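Search this forum Go Advanced search

Teaching by hand vs remote – is anyone really getting results?

ukholm_bench
Posted 31/01/2025
I've spent 15 evenings steering a pair of arms by remote and saving each run. Got 50 decent ones. The trained version still grabs at the wrong spot whenever I shift things a bit. Cordier's write-up makes it sound like an afternoon's work. I'm not convinced.

drerna
50 is nothing for two arms. What are you asking it to do?

ukholm_bench
Pick up the dark flat thing with the gold rim and keep the other gripper by the red block. Cloth stays on the left.
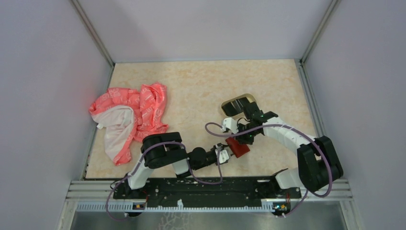
Right arm holding, left arm by the block.

hendine7
Both grippers are practically on top of each other there. I'd sooner move the arms by hand, you feel it when something catches.

drerna
Disagree. With your hands on the arms they're in every picture the thing learns from. Remote is slower but cleaner.

hendine7
Cleaner for who? Half my remote runs were me hesitating, and it learnt the hesitating beautifully.

ukholm_bench
Mine does that too – stops dead for 7 seconds, then carries on. I'll bin the slow runs and try again, but I expect the same result.

Comments (2)

mottle: Take the cloth out first, then see.

pk51: Did the new runs help? Same trouble over here.

Contact us | © Hendine Forums | Back to top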